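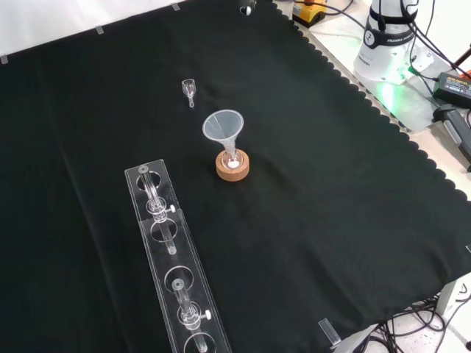
Llevaba desde el verano pidiendo presupuestos para automatizar la parte más aburrida del laboratorio (dosificar polvo blanco en matraces, una y otra vez) y al final lo que más me ha alegrado la vida es la gradilla acrílica de Visser. ¡La gradilla! Costó 374 euros con portes, que me pareció un robo, y ahora pediría otra mañana mismo.

Os cuento. Cuando planificas una celda con un brazo, todo el dinero se te va mentalmente al brazo. Luego llegan los accesorios y te comen vivo: nuestra partida de «varios» acabó en 3.475 euros. La oferta de Korkmont traía soportes de aluminio preciosos, pero con seis semanas de espera. Los aros de corcho, en cambio, valen cuatro duros y sujetan el matraz de maravilla con el embudo puesto.

Lo bueno de la gradilla: transparente, agujeros grandes, entran los tubos de vidrio sin pelearse. Lo malo: pesa poquísimo y se desplaza si la rozas, así que reservad 200 euros para fijaciones. Bongani Tshabalala, que me revisa las compras, quería recortar justo ahí y menos mal que no cedí.

Le pongo un 8. Le quito 2 puntos por el peso y por el manual, que viene solo en neerlandés. En diciembre pido la segunda, si queda presupuesto.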